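3.2 Indexação das páginas de produto

Corpus pequeno. Lojas montadas no construtor Skello, 289 páginas no total, todas com o modelo padrão. Títulos e meta descrições recolhidos em outubro, antes de qualquer alteração. Seguimos o protocolo de Onyeka, com uma diferença — páginas sem texto próprio ficaram na amostra.

Em 100 páginas o título era gerado pela plataforma e repetia o nome da loja. Destas, 25 nem tinham descrição. A loja Palladcombe concentra boa parte dos casos, o que pode enviesar os resutados (ver secção 5). 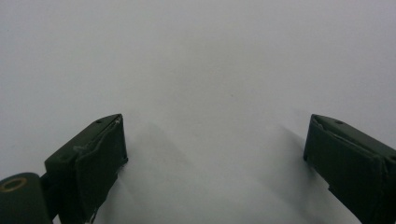 Figura 2. Superfície clara e lisa, dois dedos verde-escuros na parte inferior.

O título repetido prejudica a indexação? Prejudica sobretudo as páginas com pouco texto, que o motor de busca tende a tratar como duplicadas.

Nas restantes o efeito é fraco. Reescrever o título à mão levou cerca de 10 minutos por página, incluindo revisão. Endereços canónicos: não mexemos, o Skello não deixa editar no plano base. Fica por testar o mesmo procedimento no Stusstead, onde os campos sao livres mas o mapa do site só é atualizado a pedido.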